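Sutden Hall Users' Group

Minutes of the meeting held in the small room, 8/21/20

Present: the chair, the secretary (taking these), the bookings officer, the playgroup representative, the art class representative, the supper club representative, and one member of the public who had come for yoga and stayed out of politeness.

Apologies: the choir. The choir always sends apologies, and they are always nicely worded.

## 1. Minutes of the last meeting

Agreed, after "the urn is beyond help" was changed to "the urn is beyond our help". The supper club asked for it to be noted that they had never given up on the urn.

## 2. Matters arising

**Urn.** Still leaks. It now leaks from the tap and not from underneath, and the supper club regards this as progress. A replacement from Clellero would be £609 with delivery. There was a silence. The chair asked whether the price included a person to carry it up the steps, and the bookings officer said it did not. Left until the spring.

**Chairs.** The hall owns 100 stacking chairs according to the insurance schedule. The bookings officer is content with that number and does not propose to test it.

**Skondwood shelving.** The shelf unit for the craft cupboard was delivered in April and is still in its box behind the piano. The art class said they had understood the playgroup would put it up. The playgroup said they had understood the same about the art class. Both will now put it up together, on a date to be agreed between them, and the chair asked not to be copied in.

**Key to the side door.** Found. It was in the side door.

## 3. Drinks and the pouring table

This item had been put down for five minutes.

The playgroup representative reported on the new arrangement, under which drinks are poured at a wooden table and no longer through the kitchen hatch. She thought it a great improvement. The children can see what they are getting, the hatch is free for the grown-ups to lean on, and the queue no longer runs across the doorway to the toilets, where it had caused some tense moments.

The art class representative had no quarrel with the table. His quarrel was with what gets left on it. His class comes in straight after, wants the table for paper, and finds it laid for a small and rather damp banquet. He had raised this in person several times and in writing once, on the back of a collage.

The playgroup replied that the art class leaves jars of brown water in the sink, and that nobody has ever found out whose they are. The chair asked that the sink be kept for item 4.

There followed a longish discussion about bottles with no tops. The positions were these:

- The supper club holds that an open bottle of water is finished with and should be emptied.
- The playgroup holds that an open bottle of water with water in it is a bottle of water.
- The art class holds that it is a brush pot waiting to happen.
- The bookings officer holds that tops should be screwed back on by whoever takes them off, and was told that this had been tried.

The chair asked what was meant by "left on the table", as she had been picturing something much worse. One half-full bottle, pink label, no top, and the white pitcher, with the foam letters up on the black behind: 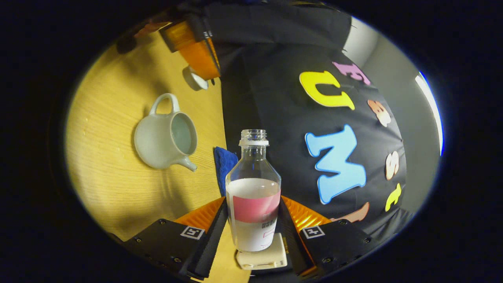

## 3a. What was decided about item 3

The chair's view was that it was less of a banquet than she had been led to believe. The art class said it was the principle.

Agreed:

1. The pitcher stays. Everybody likes the pitcher. It is to be emptied, rinsed and put back on the kitchen shelf at the end of each session, handle outwards.
2. Bottles with no top are to be emptied into the plants on the front step, which could do with it, and then put in the recycling.
3. Bottles with a top go in the door of the fridge. Anything still there after 6 days belongs to the hall.
4. The table is to be wiped with a cloth, and the cloth is then to be hung up. The supper club asked for the second half of that sentence to be underlined. The secretary has not got underlining.
5. The foam letters stay up between sessions. The art class had wanted them down, then conceded that they are cheerful and that he had only wanted something in return for the table.

The playgroup asked whether the evening groups might stop rearranging the letters. The supper club went rather quiet. It was noted that the spelling had been correct, at least.

## 4. The sink

The brown water was discussed. The art class accepts that it is theirs. The playgroup thanked them for their candour. A bucket will be provided, and the bucket will be emptied outside, but not on the plants on the front step, as these are now spoken for.

The plug has gone missing again. The bookings officer has a spare and will attach it with a chain. The last chain is also missing.

## 5. Bookings

The Stojanović string quartet has asked for the main hall for 6 evenings in the autumn and wonders whether the radiators could be stopped from knocking. They were told that the radiators knock in time once warm. The quartet is considering this.

The yoga class would like the main lights on a dimmer. The member of the public spoke in support, at some length and very calmly. The bookings officer will get a price.

A request to hold a ferret show was declined on the grounds of the curtains.

## 6. Money

The reserve is about where it was. Tea money is up slightly, although it includes a foreign coin which has now been through the tin often enough to count as a regular. The supper club offered to hold a fundraising evening towards the urn. The chair asked how they would make the tea. The supper club said they would use the urn.

## 7. Any other business

**Noticeboard.** Full. Anything advertising an event that has been and gone can be taken down by anyone, with the exception of the harvest supper poster, which the chair is fond of.

**Biscuits.** The art class asked whether the biscuits bought for meetings might be of a better sort. Carried without discussion, the quickest decision of the evening.

**Lost property.** One glove, one recorder, a casserole dish with a lid that does not belong to it. The supper club has a lid that does not belong to its dish and will bring it along.

**Door.** It sticks. Lift and push.

## Actions

| What | Who |
|---|---|
| Write out the table rules and pin them up in the kitchen | Secretary |
| Put up the shelf unit | Art class and playgroup, jointly |
| Bucket for brush water | Art class |
| Plug and chain | Bookings officer |
| Price for a dimmer | Bookings officer |
| Reply to the quartet about the radiators | Chair |
| Better biscuits | Supper club |

The meeting closed when the yoga mats were wanted back. The next one will be in the main hall if the small room is still being used for jumble.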